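4.2 Words for shared work in the letters

Our reading of the Strazds letters began with a simple question: how do people who work side by side ask each other for help on paper?
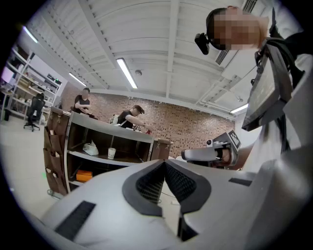
The collection holds 2,000 letters and notes, of which 1,646 are long enough to study in full. Of these, 426 contain at least one direct request, and they are a delight to read! Writers seldom use a bare command. They soften it with a greeting, a bit of news or a remark on the weather, and the request itself often slips in near the end (sometimes after the signature, squeezed in as an afterthought).

Petrauskas noticed early on that the verb "lend" does far more work than any dictionary would suggest. People lend a hand, of course, but they also lend a morning, an ear, a son for the harvest. Sison found the same stretch of meaning in the Karkum notebooks, which were kept by a different group of families and show no sign of contact with the first. We were thrilled by this match and checked it twice.

Figure 3. A person leaning over, wearing a light-coloured shirt with dark straps across the shoulder and chest.

Replies are shorter than requests, and warmer too. Many repeat the writer's own verb back to them: "I will lend you the morning." We return to these echoes in Section 4.3, where they are compared with spoken replies.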